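Section 4. Checking In Patients at the Zetau Kiosk

Welcome back! If you have worked through Section 3, your Zetau kiosk is plugged in, connected, and showing the blue Wasten start screen, and you are ready for the part your front desk has been waiting for. Set aside a quiet hour before the clinic opens, and have a colleague play the patient if you can (it is much more fun that way).

1. Touch Start on the kiosk and choose Clinic Setup. Type your staff code and press Enter.

2. Pick the waiting area this kiosk will serve. You can list up to 8 areas, and the names can be anything your patients will recognize, such as Blood Draw or Children's Clinic.

3. Under Ticket Numbers, set the first and last number for the day. Most small clinics are happy with 1 to 100.

Note: If two kiosks share a waiting area, give each one its own range of numbers. Otherwise two people may stand up at once, and your receptionist will have some explaining to do!

4. Open Item Lookup and switch it on if your clinic sells or hands out everyday supplies at the desk. The reader takes ordinary printed barcodes, and you can type in the number by hand whenever a label is worn or creased.
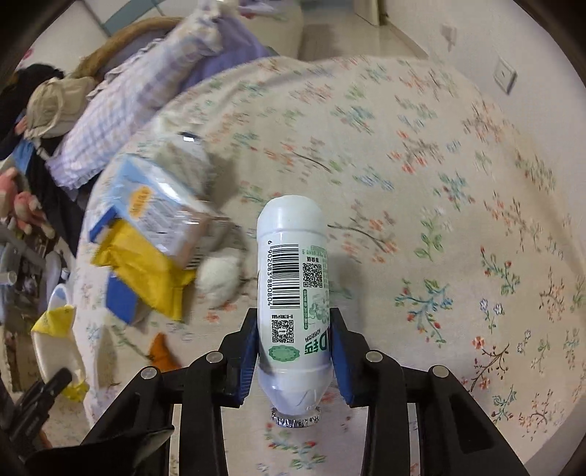
Figure 9. Bottle with a barcode and QR codes on the label.

5. Choose a language for the welcome message, then press Preview. Read it out loud at a comfortable pace, and if you run out of breath, it is too long.

6. Press Save and wait for the chime. Saving takes around 21 seconds, so please be patient with it.

Caution: Do not unplug the kiosk while the Saving message is showing. You could lose your waiting area names and have to begin again at step 2.

Caution: The kiosk does not judge how urgent a visit is. Anyone with chest pain, trouble breathing, or heavy bleeding must go straight to a member of staff, ticket or no ticket. Keep the yellow sign that came in the box where people will see it as they walk in.

7. Print a test ticket and check that its number appears on the Obi wall display. If it does not, turn the display off and on once, then print another.

Section written by Kyu-ri Seol. Last revised November 5, 2020.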